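Section 5: Soaking, draining and the first cook

If you've come straight here from the wiring section, welcome back, and I hope the dog left your cables alone. The Driltomell is a countertop pressure cooker at heart, and I've been running mine on dried beans and chickpeas since November. I wrote this part of the guide for my sister-in-law Debora, who had the factory booklet and still rang me three times. Remo Tedesco tidied up the numbering afterward, so blame him if step 6 used to be step 7!

Before you start

You'll need dried beans, a big bowl, something to drain them in, and a litre jug with markings you can read without your glasses. The pot holds more than you'd think, but please don't fill it past the half line with beans. They swell, and the skins float up toward the valve – that's how you end up scraping chickpea off the ceiling, which I have done, in a rented flat.

Soaking

1. Weigh out 500 grams of dried beans. Pick through them on a light-coloured surface and toss anything that looks like gravel. (I chipped a filling on a lentil-sized stone once and I've been fussy ever since.)

2. Tip the beans into the bowl and pour over 2,000 millilitres of cold water. It looks like far too much. Leave it alone.

3. Cover with a tea towel and let them sit for 11 hours. Overnight, basically. If your kitchen gets hot in summer, put the bowl in the fridge instead.

4. Drain, then rinse until the water stops foaming. Any colander will do, but I like a plastic one with small slots, especially for the little navy beans that escape through round holes and end up in the plughole.
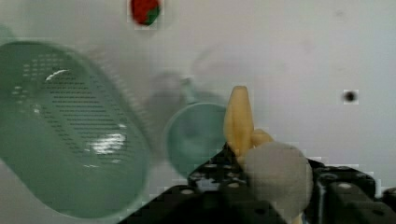 A green colander, and a small teal bowl beside it.

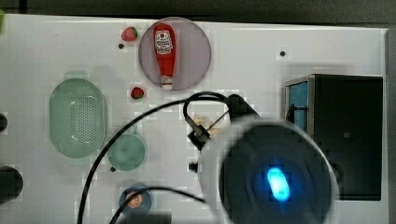

5. Give the beans one good shake and let them drip while you get the pot ready. Five minutes is plenty.

Note: red kidney beans need a bit more respect than the others. Throw out the soaking water, always, and boil them hard in fresh water for ten minutes with the lid off before you go anywhere near the pressure program. Don't try to do them on the "keep warm" setting. It doesn't get hot enough, and undercooked kidney beans will make you properly sick.

Getting the pot ready

6. Check the rubber ring in the lid. Run your finger all the way round and feel for bumps. If it's twisted, pull it out and press it back in, starting at the notch.

7. Push the little float valve up and down a couple of times. It should move freely and make a tiny click. If it's sticky, wash it in warm soapy water. Marisa Negri swears by a cotton bud for the stem, and having tried it, so do I.

8. Add the beans, then enough fresh water to cover them by two fingers. Salt is fine at this stage, whatever your gran told you. Tomatoes and vinegar are a different story – leave those until the beans are soft.

Caution: never put anything in the pot without water. The base heats quickly and the coating won't forgive you.

Cooking

9. Lock the lid. You'll hear two beeps. If you only hear one, it isn't locked, so turn it anticlockwise, lift it off and start again.

10. Press Beans, then use the minus button to bring the time down. The factory setting turned my soaked beans to paste. I do navy beans for eight minutes and chickpeas for fifteen, and I'd start there and adjust to your taste.

11. When it finishes, walk away and let the pressure drop on its own. This is the bit I struggled with most, being an impatient person, but opening the valve early splits the skins and sprays starchy water all over your splashback.

Caution: when you do open up, tilt the lid away from your face. The steam comes out of the back edge first. Use an oven mitt, even if the handle feels cool.

If it won't come up to pressure

Nine times out of ten it's the ring. The tenth time, there's a bean skin under the float valve. Switch off, wait for the pin to drop, open up and have a look. If you still get steam hissing from the side after a good clean, the ring has probably stretched and you'll want a new one. Rings pick up smells too, so I keep one for savoury and one for rice pudding, with a dab of nail polish on the tab to tell them apart.

Storing what you've made

Cooked beans keep four days in the fridge in their own liquid. For the freezer, I portion them into old yoghurt tubs with a bit of headspace at the top, and write the type on the lid. Frozen chickpeas go straight into a curry without thawing.

Section 6 covers yoghurt, and you'll want the glass jars for that one.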